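Sunolby site — staff questions on the automation change

Updated March 10, 2021. Ask Vega Prieto if yours isn't here.

Is my job going?
No. No cuts planned at Sunolby this year. Some jobs change, mostly packing and returns. If yours is one of them you get a talk with your lead first, before anything goes on the board.

What are the robots for?
Picking up and putting down. Light items, baskets, cushions, that kind of thing. Not ladders, not glass, not customers.

Why are people doing it by hand first?
The robots learn from us. You hold the gripper, do the job the way you'd normally do it, and the recording gets used for training. We have 1263 recordings kept since January. Need a lot more.

Do I have to take part?
No. Sign up with Fiona MacKinnon. Saying no doesnt go on your record.

How long is a turn?
10 minutes, then swap. Wrist sore? Stop right away and tell your lead. Two people have moved to labeling for that reason, same pay.

Does it record me?
It can, if you walk past. Faces get blurred before the files go to Rekwood. Voices are not kept. Want a recording pulled — write down the time and send it to Adeel Bajwa.

Is it used to check how fast I work?
No. Speed numbers stay out of reviews, thats in the written agreement. Copy in the break room.

Where do sessions happen?
The big hall, floor level. Mind the cables. Bags are fine, masks stay on. 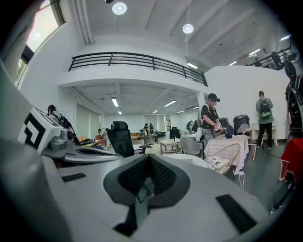
Iker Ortuño: my worry is less the gripper and more what comes after. I showed it how I sort returns, fine. If it does the sorting in two years, what do I do all day? Would like that in writing too.

Fair question. What we can say now: anyone whose tasks move to a robot gets paid training time and first pick of the new posts. Running the robots, fixing bad picks, checking recordings. Full list not ready yet, Miranda project team is still writing it.

Can I see the robot run?
Yes, open run at Stidevberg. Put your name on the sheet by the time clock, Ataahua Hollis sorts out rides.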